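What Happens at a Robot Open Day

Robots that do housework are still being taught how. One place where visitors can watch this is the open day at Prendwood, held one Thursday in January. The doors open in the morning, and children may come in with an adult.

The robot on show is called Bulden. It has two arms and no legs that it walks on. Its job for the day is to pick litter up off a floor. People find this easy. A machine does not, and the rest of this page explains why.

How a robot sees

Your eyes stay in your head. A robot can have cameras in several places. One may be high up, where it gets a wide view. Another may be on the wrist, close to the gripper. The gripper is the robot's hand. It has two fingers, and it opens and closes like a pair of tongs.

A wrist camera gets very near to things. When the light is low, it does not get much to work with.
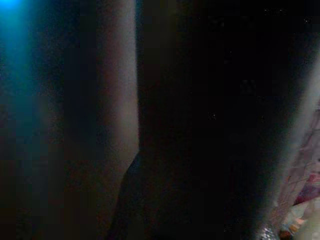 The view from the wrist: two gripper fingers with a dark gap between them.

To a computer, a camera picture is a grid of numbers. Each number says how bright one tiny square is, or how much of a color is in it. A dark square gets a low number. If nearly all the numbers in the middle are low, the computer has few clues about what is there. Blur causes trouble too. The side of a finger should be a sharp line, but in a blurred picture it is a wide, soft band, and it is hard to say where the finger stops.

This is why a second camera is useful. Lieven De Bruijn, an engineer at Prendwood, tells visitors that the wrist camera is for the last short part of a reach. The wide view is for everything before that.

Two arms, one job

Sweeping takes two tools. One arm holds the dustpan and the other works the brush. The arms have to agree on where the dustpan is at every moment. If the pan tilts too far back, the litter slides out. If its front edge is too high, the litter goes under it.
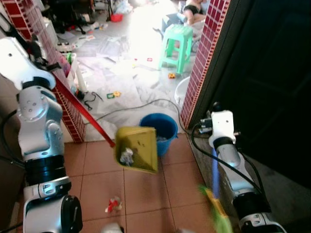 A long handle makes this harder. When the gripper turns a little, the far end of the handle moves a lot. You can test this with a broom. Hold it by the very top and turn your wrist slightly - the other end will swing a long way.

Crumpled paper is a problem as well. A block has the same shape each time you look at it. A ball of paper can have any shape, and it may roll or flatten when the brush touches it.

How it learns

Bulden learns from practice runs. In a practice run, a person guides the arms through the job while the computer stores the camera pictures and the position of each joint. Prendwood has stored 2,462 runs of floor jobs, and over 700 of them use a dustpan. A program then looks for patterns that link the pictures to the movements.

Hiu-tung Pan, who is 13, asked at the open day whether the bad runs are thrown away. Clémence Cordier, who looks after the stored runs, said that some are kept and marked as mistakes, so the program can learn what a dropped piece of paper looks like.

Words to know

Gripper: the part of a robot arm that holds things.
Joint: a place where an arm can bend or turn.
Practice run: one try at a job, stored from start to finish.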